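Farnthorpe puts its old obituaries online

FARNTHORPE, October – The Farnthorpe Obituary Index opens to the public this month, with 3371 death notices from the old Ivport and Wellau papers. Readers can now find out from home which great-uncle was "survived by his many creditors."

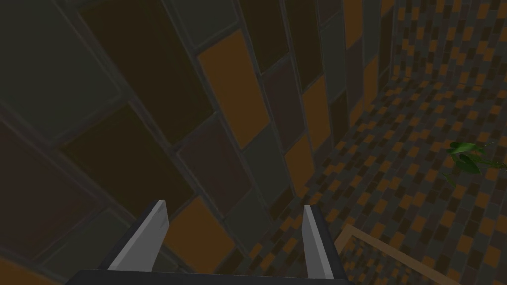
Does it cost anything to search the index?
Searching is free, and a printed copy of a notice is 88 cents by mail.

Entries can be searched by last name, maiden name, hometown or church. The Pitkänen family alone takes up 21 entries under six spellings, two of them chosen by the family. Typing any one brings up the rest. 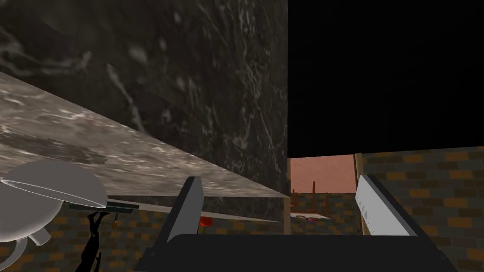 Dark marble with fine white and gray veins.

Another 20 notices are on hold until their dates can be checked – one man appears to have died twice, a year apart, and was well liked both times. Corrections from relatives are welcome at the Ivport reading room until 4 p.m. Please bring papers. Strong feelings will be noted separately.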